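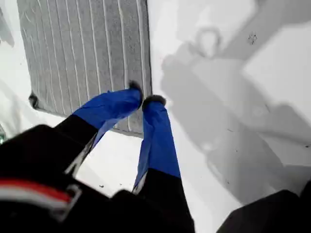 The new hire doesn't take lunch

We call it Polby, after the name on the invoice. It has two blue fingers and one interest in life, the corner of a gray mat.

I used to straighten those mats myself, 800 on a good shift. Now I stand next to Polby and press a button when it sulks – almost a promotion, says Lev, who got moved to packing in May and has opinions. My wrists feel better. My conversation doesn't. Eight hours is a long time to talk to an elbow.

They've ordered a second one. I've been asked to train it.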